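Print this post
E-mail this to a friend

Giving up the second freezer

We unplugged the chest freezer in October. It was a Vakness, 15 years old, and it had lived in the garage since we moved in. I kept meaning to work out what it cost to run and finally did. It came to almost $200 a year, mostly to keep bread and old soup cold.

Emptying it took two evenings. We ate what we could and had people over for the rest. 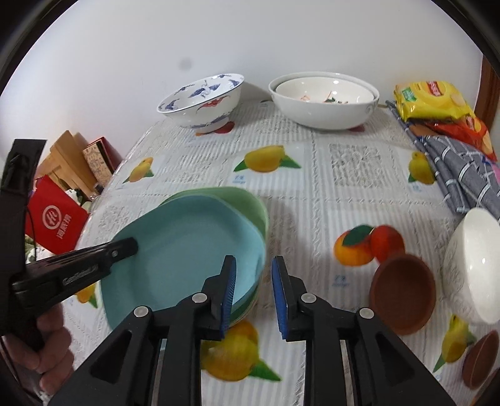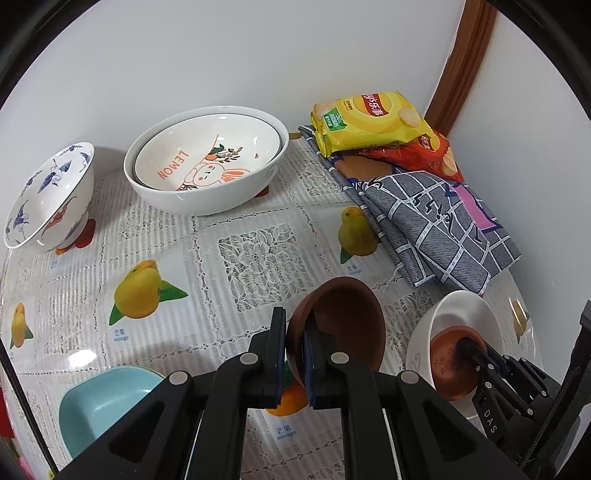

Khoa Tạ wrote to say I should have kept it and just defrosted it more often, and that a full freezer costs less to run than a half-empty one. He may be right about the second part. Ours was never full, though. It had six bags of peas in it and a turkey I don't remember buying.

What changed is the shopping. I used to go to Rorkero every other week and fill the cart. Now I go on foot, twice a week, and buy what fits in one bag. I spend a little less on meat and a little more on fruit. We ran out of bread once.

The kitchen freezer has three drawers. Top one is vegetables, middle is meat and fish, bottom is bread and ice. I write the month on everything with a grease pencil, and if the drawer won't close, we eat something out of it that night.

The county took the old one away for $15. You have to tape the lid shut and leave it at the curb by 6 a.m. There is a pale square on the garage floor now, and I've put the bikes there.

Print this post
E-mail this to a friend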